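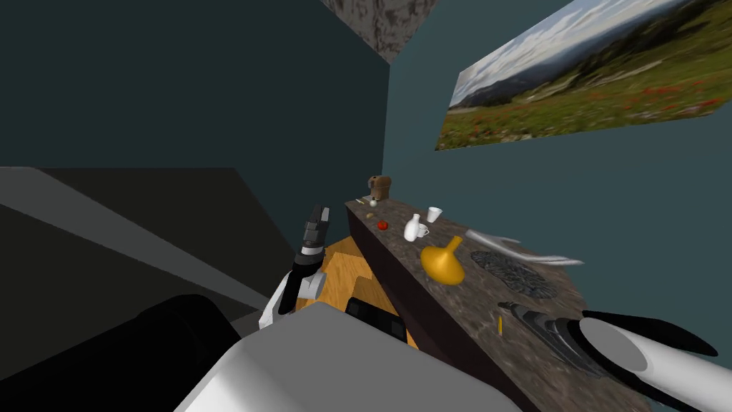 Stenier's new planner learns to use both arms at once

I've been waiting for this one since February, so forgive me if I sound a bit excited. Stenier has put out version 3 of Cù, its motion planner for two-armed robots, and the big change is that both arms now get planned together. In the old release the left arm got its path first and the right arm had to work around whatever was left over. Anybody who ran it in a simulated kitchen knows how that went - one arm would park itself over the counter and the other would just sit there waiting its turn.

The kitchens are still the main test bed, by the way. You get a granite counter with the usual small stuff on it (a tomato, a teacup, a couple of vases), and the planner has to find a way in for a gripper without sweeping half of it onto the floor. Stenier says Cù now solves 63 of its 80 kitchen tasks with no retries. I'd love to see the same number on real hardware, but the release notes don't give one.

I pulled the update last night and ran 9 of the tasks myself. Planning felt quicker, mostly when the arms had to reach past each other. Thin things lying flat are still a pain! My right gripper came down a little too high on a stick two times in a row, and I'm pretty sure that's the perception side, which hasn't changed in this release. The depth settings are in the same config file as before if you want to fiddle with them.

One warning before you upgrade: the old scene files won't load. There's a converter in the tools folder and it did fine on mine, except that it dropped the names I'd given my objects, so keep a backup.

Munuteck, which makes the simulator a lot of us run Cù in, has already posted a matching plugin. The folks at Trendelport are promising support for their arms too, though they haven't said when. Cù is still free for labs and schools, and the download is up on Stenier's site now.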